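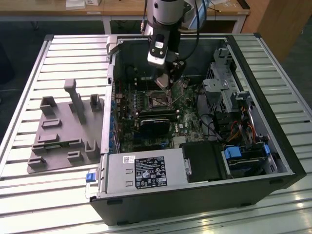

Running the scorebox on a Saturday

The scorer at Massawe Cricket Club has kept the first team's book for 14 seasons. She asked for her name to be left out, on the grounds that everyone who needs it has it already. We met in the scorebox on a Tuesday evening, while the second team were netting on the far side of the ground.

She started scoring when her son played in the under-13s and the parent who normally did it was away. "I was handed a pencil and told to put a dot if nothing happened," she said. "I got to the end of the innings and I was two runs out. It took me until bedtime to find them. They were leg byes."

She still keeps a paper book for every match, in three colours, with a new colour for each bowler's spell where she can manage it. The league also wants ball-by-ball scoring on a tablet, so on most Saturdays she and the visiting scorer split the work. One does the tablet, the other the book, and they check totals at the end of each over.

"The visitors mostly want the tablet, which suits me. I like the book. If the battery goes at half past four I've still got a match."

That did happen last season, away at Akititz, in the chase. The home side needed 52 from the last ten overs when the screen went blank, and the umpires carried on. She called out the score from the book and a junior put the numbers up by hand. Akititz won with two balls left. "It was a good game, as it goes. I'd have preferred to watch it."

The closest thing to an argument she has had was over a catch. A Massawe opener was on 69 when he was caught at deep square leg, and the batters had crossed. The visiting scorer had given him the single. "You don't get the run if you're caught. He's 69 and he's out. We had a polite conversation and then we asked the umpire at tea."

Umpires vary, she said. Some signal clearly and wait for the scorers to answer. Others wave an arm while walking to square leg and never look up. She now has a white board that she holds out of the window until she is seen – it works better than shouting.

The club has had its shirts and its scoreboard paid for by Premevia for the past few years. She has no complaints about the board, apart from the wickets column, which sticks on seven. The covers are another matter. They need two new wheels, and on a wet morning she is often one of the people pushing.

Asked what she would say to anyone thinking of taking it up, she was practical. "Sit next to someone for a couple of games. Learn the wides and no-balls first. Bring a coat, even in July, and don't talk to people during the over."

The county runs a scoring course in November, and two of the club's juniors have put their names down. One of them has already done a few second-team matches. She has checked his books and found them neat, though he makes his sevens look like ones.

On Saturday the first team are at home to Clevero, with a one o'clock start. She will be in the box by noon to copy out the team sheets.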